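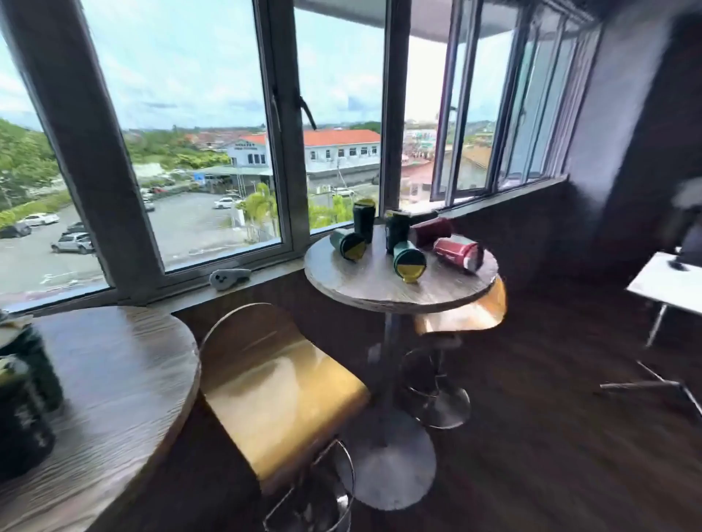
Rorkila: plan de equipamiento y ficha de datos

Este repositorio reúne las listas de compra, el presupuesto y la ficha de datos de la tarea de vasos sobre mesa alta del proyecto Rorkila. El responsable es Roald Nygård. La versión vigente es la de septiembre y sustituye a la hoja de cálculo que circulaba por correo.

Contenido

compras/ partidas con proveedor, plazo y estado
presupuesto/ importes por partida, sin impuestos
sala/ medidas de las mesas, tomas de corriente, notas de luz
episodios/ índice de las grabaciones y sus anotaciones

Los vídeos no están en el repositorio. Se piden a Nygård y se entregan en disco.

La tarea

Vasos térmicos con tapa, verdes y rojos, sobre una mesa redonda de pie metálico. Unos empiezan de pie y otros tumbados. El episodio termina cuando todos quedan de pie y separados del borde. Un vaso tumbado puede rodar, así que cualquier caída se anota como fallo aunque después se recoja. El color no influye en el resultado; solo se registra.

La mesa es redonda y no admite mordazas en el canto. Por eso la primera propuesta, un brazo fijado al tablero, se descartó. El presupuesto actual parte de una base móvil con columna elevable.

Partidas

Base móvil con columna: Prollthorpe. Oferta recibida, pendiente de firma.
Brazos: incluidos en la oferta de la base. El segundo se puede quitar del pedido hasta la firma.
Pinzas: Skunard, 4 unidades. Dos montadas y dos de repuesto.
Almohadillas de goma para las pinzas: 80 unidades. Se gastan pronto con superficies lisas y el proveedor no sirve cantidades menores.
Estores para los ventanales: Ní Chonaill. Falta que vengan a medir.
Vasos de repuesto: compra local, mismo modelo si sigue disponible.
Almacenamiento: dos discos por campaña, uno para entrega y otro para copia.

La partida de los estores se añadió tarde. Los ventanales van del suelo al techo y ocupan la esquina, con las mesas pegadas a ellos. Con cielo claro la exposición automática se va hacia fuera y el tablero queda oscuro. Si hay que recortar el gasto, se recorta antes el segundo brazo que los estores. Las hojas de la derecha abren hacia el exterior; conviene decírselo a quien mida.

Volumen previsto

200 episodios en la primera campaña, con las mismas mesas y los mismos vasos. Los 19 que ya están en el índice son de prueba: sirven para comprobar el formato y no se deben usar para entrenar ni para comparar modelos.

Campos de cada episodio

id, mesa, disposición inicial, colores, estado de las ventanas (abiertas o cerradas), luz, resultado, comentario.

La disposición inicial se describe con palabras cortas (de pie, tumbado, fondo, borde). No hay coordenadas.

Limitaciones

Una sola sala y un solo tipo de vaso. Por los cristales se ven el aparcamiento y los edificios de enfrente; antes de ceder datos fuera del proyecto hay que revisar matrículas y personas.

Pendiente

Confirmar si el transporte de la base entra en la oferta.
Comprobar que la base cabe en el ascensor con la columna bajada.
Decidir si los taburetes se quedan junto a las mesas durante las sesiones. Estorban al acercarse, pero quitarlos hace la tarea más fácil de lo que interesa.

Cambios en las partidas: abrir una incidencia con el nombre de la partida en el título. Nygård las revisa antes de cada pedido.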